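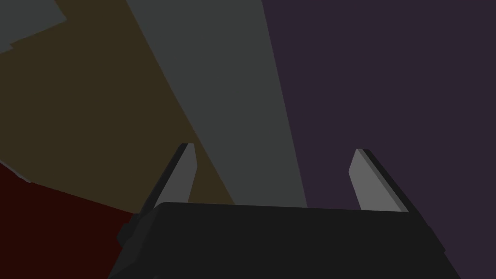
Dark gray on purple

To: Wudetti list
Date: 11/26/21
Subject: Re: Flilulell record, second pressing

On the second pressing of the Flilulell album, the list member in Pietrzak wrote:

> Has anyone compared the new pressing with the first one? I have
> the first, number 132 of 200, and side B has a steady crackle
> through the quiet part of the third song. I cleaned it twice and
> it made no difference. I would buy the second if I knew it was
> better, but I don't want to pay for the same record again. Also,
> is it true that the long version of the last song was dropped?

I have both and played them back to back last night, same turntable, same needle.

The crackle in the third song is on my first pressing too, in the same place, so I would guess it is in the pressing and your copy is not damaged. On the second pressing I don't hear it. The bass is a little lower in volume on the new one and the voice sits further forward. Some people will like that less. I had to turn the amp up a notch to match them.

The long version was not dropped. It moved to the end of side A, and the short version closes side B. The sleeve still prints the old order, which is probably where the rumor started. The label on the record itself is correct.

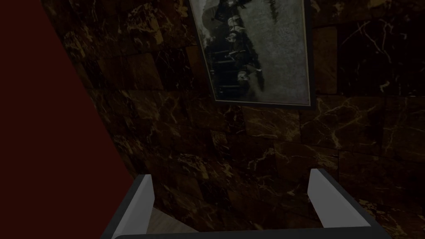

The new sleeve is thinner card and the inner bag is plain paper, so I would replace the bag right away. I put mine in a poly-lined one. The lyric sheet is gone, but the words are now printed on the back, in small type over a solid color. The color is a charcoal gray like the wide bar along the bottom in the picture, and the type is a paler gray, close to the inner faces of the two fingers. You can read it under a good lamp. In the evening I gave up and used my old lyric sheet.

Rutitz still had copies when I ordered in August. Shipping was slow but the box was solid and the corners came through fine. They list it under catalog number 921. There is also a cassette, limited to 50, with the old running order. I haven't heard it and can't say which master they used.

If you mostly want the third song without the noise, I would get the second pressing and keep the first for the lyric sheet. If anyone has the cassette, please post the length of the last song so we can tell which version is on it.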